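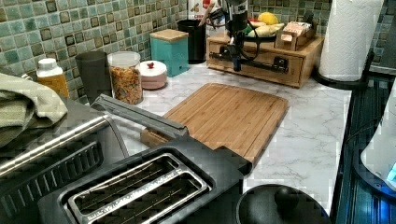 A bamboo cutting board on the counter in the Neston training kitchen.

Shared kitchen at Neston reopens with more room to prepare food

The shared training kitchen at Neston is open to residents again following a programme of repairs and a full review of how its work surfaces are used. The kitchen, which serves the cookery courses run by the Surer Housing Trust, had been closed since the end of the autumn term. Classes resumed in February.

The work was carried out in two stages. The first dealt with the plumbing beneath the sink and the replacement of a length of worn sealant behind the counter. The second concerned storage. Course leaders had reported that the corner worktop was the most heavily used part of the room and that food preparation, toasting and the keeping of oils and dry goods were all competing for the same space.

The Trust considered removing the small appliances to a separate trolley. Following discussion with those who attend the courses, it was decided that they should stay on the worktop, where they are in daily use. Containers are now to be kept along the wall, and the middle of the counter is reserved for the cutting board. The mosaic tiling in teal, sage green and brown has been retained, as has the white marble-patterned worktop.

The total cost of the work was £1,460. Of this, £800 was met by a grant from the Rudadix Fund and the remainder by the Trust. A further £130 has been set aside for replacement boards and cloths during the coming year.

Nhi Nông, who coordinates the courses, said that the arrangement of the counter had been the subject of more comment than any other item in the review. "People wished to come in, put down their vegetables and begin," she said. "They asked for a clear board in a place where they could reach it, and for the jars and bottles to go back to the wall when they had finished with them."

Users of the kitchen are asked to observe the following arrangements. Cutting boards should be washed by hand, dried upright and returned to the counter. They should not be left to soak. Toasters must be switched off at the wall before crumbs are removed, and cloths should be kept clear of any appliance while it is in use. Food left in unmarked containers will be disposed of at the end of each week.

The evening course in Vietnamese home cooking, supported by the Đặng grocery, has returned to its usual time of 6.30 pm. Places on the beginners' course remain available. The lunchtime baking group is full, but names may be added to the waiting list.

Residents who wish to book the kitchen for private use may do so through the Trust's reception desk. The booking form has been revised and now includes a section on the storage of personal ingredients. Forms completed before the closure will need to be submitted again.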